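Choosing a Pediatric Practice After Our Move to Cloltirley

Posted in Family Health

When our family relocated to Cloltirley in August, the selection of a pediatric practice was the first matter that required attention. Our older child was due to enter kindergarten, and the school office would not complete her enrollment without a current immunization record. Our younger child was nine months old and had a well visit outstanding. I am setting down the process we followed, as several parents have written to ask which office we chose and on what grounds.

The Cloltirley area has two practices that were accepting new patients under our insurance plan. The first, Grarura Children's Clinic, is located beside the public library and keeps hours from 8 a.m. to 5 p.m. on weekdays. The second, Meléndez Pediatrics, is farther from our home but offers evening appointments and a limited Sunday session for sick children. Both offices permitted a short introductory visit before registration. I would encourage any parent to request one.

At each visit I asked the same questions. Who answers the telephone after the office has closed? How soon can a child with a high fever be seen? Does the practice administer all routine vaccines on site, or are families referred elsewhere for some of them? Which hospital would receive our child in an emergency, and would the doctor be informed? The answers at both offices were courteous and complete. At Meléndez, after-hours calls are returned by a nurse employed by the practice. At Grarura, they are handled by an outside service that forwards a written message to the doctor on duty.

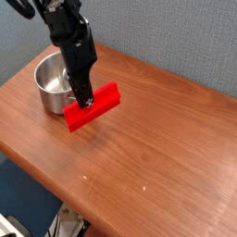
The transfer of records took longer than I had expected. Our former practice required a signed release for each child and charged a copying fee. The two files came to 78 pages, a good part of which concerned our daughter's ear infections during her second winter. One influenza vaccine, given at a pharmacy, did not appear in the file at all and had to be confirmed with the pharmacy directly. Parents who use more than one provider should keep their own list of dates, and should bring it to every appointment.

Cost was also considered. Well visits are covered in full under our plan, but visits for illness are subject to the deductible. My husband reviewed our statements for the previous year and found that we had paid $785 toward sick visits and a further $372 for laboratory work. The full charges before insurance had been $2,606. Both Cloltirley practices provided a printed schedule of fees on request, and the differences between them were small enough that they did not affect our decision.

We registered with Meléndez Pediatrics. The Sunday session was the principal reason, as both of our children have shown a marked preference for becoming ill on weekends. Our first appointment was with Dr. Rostam Esfahani, who spent a good deal of time on the family history and asked our daughter directly about her sleep, her meals and her new school. She received two vaccines that morning. Her arm was sore that evening, and she was well enough for school the next day. The baby was weighed and measured, and we were given a sheet on introducing solid foods.

I have one reservation. The office relies on an online portal called Zoro for appointment requests, and messages sent through it were not always answered on the same day. For anything urgent, I have found the telephone to be the better choice. The receptionist also advised us to book the twelve-month visit well in advance, and we did so before leaving the building.

Readers who have asked about Grarura should know that I would have been content there as well. A neighbor has taken her three sons to the clinic for years and speaks highly of the nursing staff. The school form, signed and stamped, was delivered to the kindergarten office two days before classes began.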